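Speaker notes: Choosing laptops for a small office
Berhanu Tefera, September 15, 2021

Opening. Wait until people sit. Say good evening, say my name slowly. Say that English is my third language and that they may stop me at any moment if a sentence is not clear.

I look after the computers at Wemus. We are a small office and we do translation work, and in February we had to replace all our laptops in one purchase, 20 machines. Before that we always bought one by one, when an old one died. So I had to learn how to choose, and tonight I tell you how I did it and where I was wrong.

Ask the room: who has bought more than five laptops at once? Wait for hands.

First part, battery life. Every maker gives a number of hours on the box. I wrote all these numbers in a table and I was very proud of my table. Then we borrowed two machines, a Perker and a Sterent, and used them for a normal working day, with the screen bright enough to read, a video call in the morning and many browser tabs. Neither of them came near to its number. The Perker lost more, but it was also the lighter one. My advice is to ask the seller for a loan of one week. Most sellers said yes to me when I asked in writing. 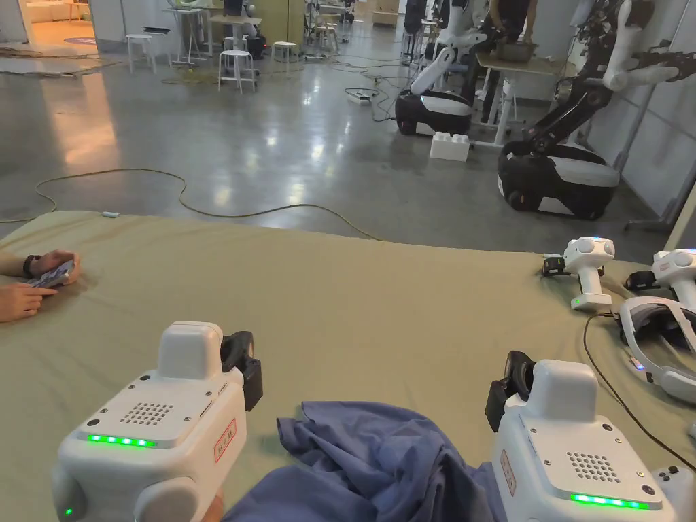
Second part, the lights and the small signs. I did not think of this before we had the machines on our desks. How does a laptop tell you that it is charging, or that the battery is low, when the lid is closed? On the Sterent there is one white light on the side and it is hidden when the charger is in. A row of green lights along the front edge, like on the two white grippers over the green cloth, can be read from a chair without moving your head. I would like to have this on a laptop. With our old machines people opened the lid only to see if there was power, and this wakes the computer and uses the battery again. Please look for the light before you buy. Say this sentence twice.

Third part, the sensor that locks the screen when you walk away. Speak with care here, because some people in the room like it very much. In our office it worked well for those who sit straight in front of the machine. For those with a second monitor at the side it locked while they were reading. There is a setting for the delay. Set it longer and most complaints stop. We also kept the fingerprint reader, and I think that if you can pay for only one of these, the fingerprint reader is the better one.

Drink water. Look at the clock. If it is already late, skip the story about the docking station.

Story about the docking station: I ordered the docks from Jääskeläinen before I knew which laptop we would take. The plug was correct but the power was too small, so the laptops charged very slowly, and under heavy work they went down even when connected. I returned all of them and paid 280 dollars for shipping. Read the watts, the plug alone is not enough.
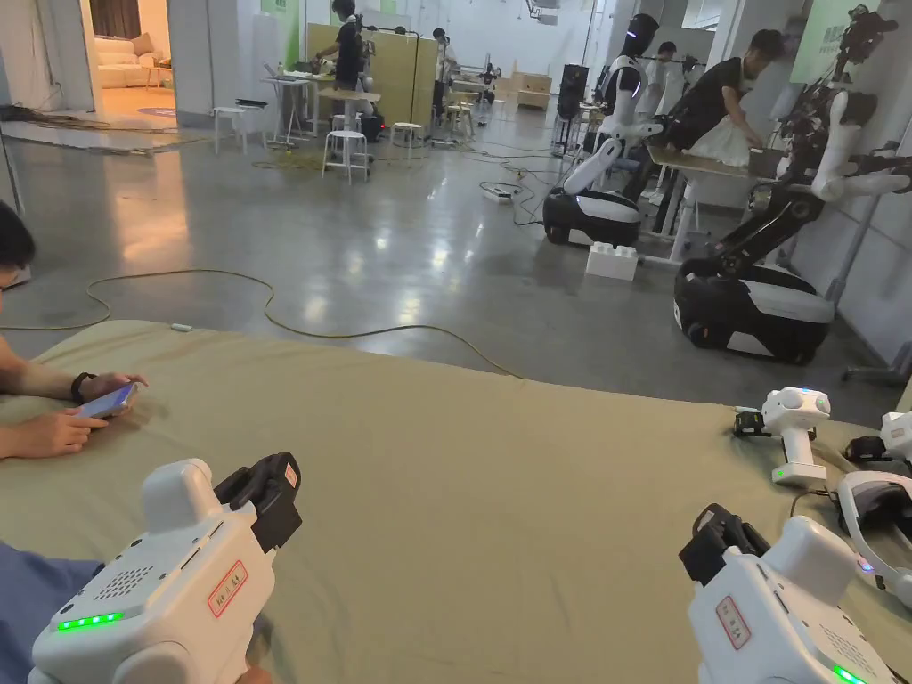
Florence Dhillon objected, when she read my first draft, that a small office should not buy docks at all, and that a simple cable to the monitor does the same job for less money. She wrote that in her office they removed the docks and no one asked for them back. I put her opinion here because I think she is right for people with one monitor. For people with two monitors I still prefer the dock.

Fourth part, repair. Ask three questions to the seller. Can the memory be changed? Can the battery be changed by us, with a normal screwdriver? For how many years will there be parts? The Perker has its memory fixed on the board, so what you buy on the first day is what you have until the end.

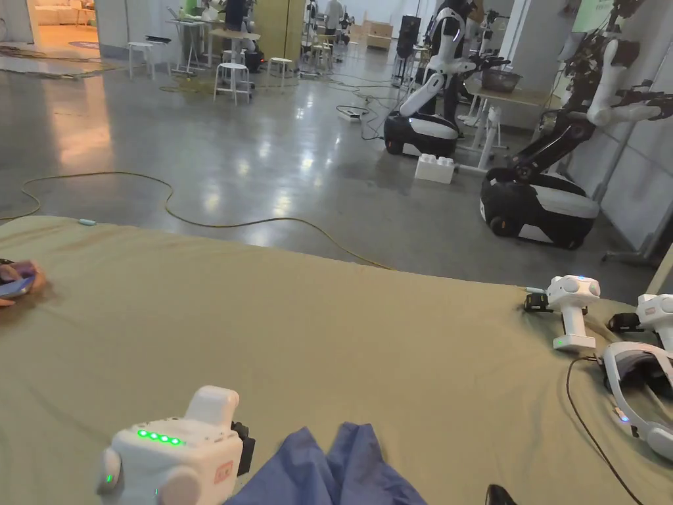
The Sterent has one free slot, and this decided the matter for us. We bought the smaller memory for everyone and added more only for the three people who work with very large files. This saved us 3,217 dollars compared with the first offer. Show the slide with the two offers and leave it there while they write.

Questions. If someone asks about tablets, say that I have not tested them. If Lorne Fehr asks about Linux, the answer is that sound and wireless worked and the fingerprint reader did not.

Leave the printed checklists by the door. Take the adapter home this time.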